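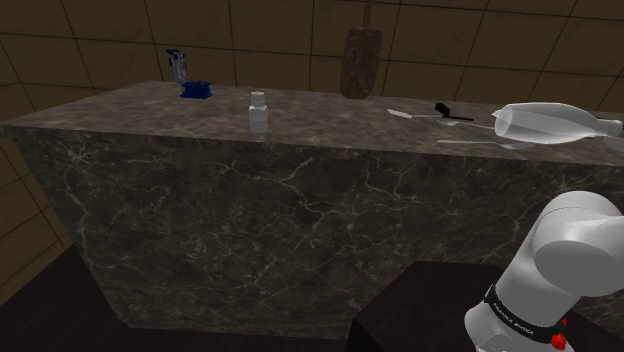

How I Get Oil Stains Out of a Stone Countertop

3 min read

I've had stone counters for seven years now and I still manage to leave a greasy ring on them every time I fry anything. The good news is that a poultice (fancy word for paste, really) pulls most oil stains right out, and you probably have the stuff in your kitchen already!

You need baking soda, water, plastic wrap, painter's tape and a soft cloth. Skip the vinegar and lemon, please. Acid eats into marble and leaves a dull patch that's way harder to fix than the stain was.

First, wash the spot with warm water and a drop of dish soap, then dry it well. Mix baking soda with a little water until it feels like peanut butter. Spread it over the stain, going a bit past the edges — I aim for as thick as a pencil. Cover it with plastic wrap, tape down the sides, and poke a few holes in the top with a fork.

Now leave it alone for a day. I know. Peel off the wrap, let the paste dry until it's crumbly, then scoop it up with a plastic scraper and wipe. My worst one, olive oil from a bottle that leaked all weekend, took three rounds before I stopped noticing it.

Once the stone is fully dry, reseal it. I do mine every April, two thin coats, and buff off the extra before it gets sticky. Try a hidden corner first if you've never used that sealer.

Comments

Kinga Dobos: Does this work on red wine?

Jade Kershaw: @Kinga I used peroxide in the paste for wine, but my marble is white. I'd be scared to try it on dark stone.

Piroska Pintér: Second round did it for me. Thanks!!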